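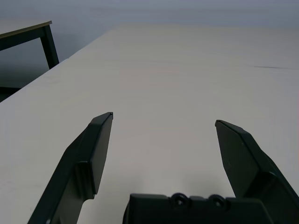 Home | Tickets | Downloads | Forum

Ticket 605 - Kiro estimating import drops change orders
Opened March 17, 2018, Mudby office

Imported the Rinham job and 18 change orders never reached the budget screen. Everything else came over beautifully!
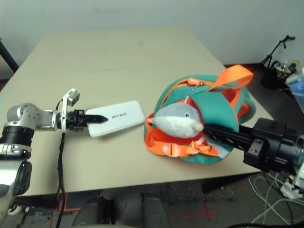 Change orders carry a cost code, and ours had a trailing space in six of them. I pictured the code and the budget line like the two arms over that beige tabletop, coming from opposite sides to the same job. Trimmed the spaces, and those six posted right away - love it.

Steps for the other 12:
1. Reopen the Bonsu subcontract and clear the hold flag. 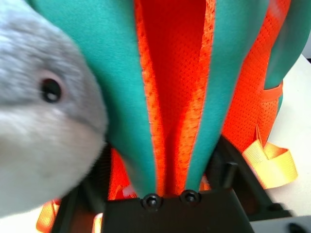
2. Run the import again with "match by code" on.

All 18 are in now, and job cost ties out to the penny. What a great feeling!

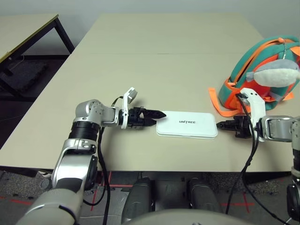 Gripper beside the white power bank

Status: closed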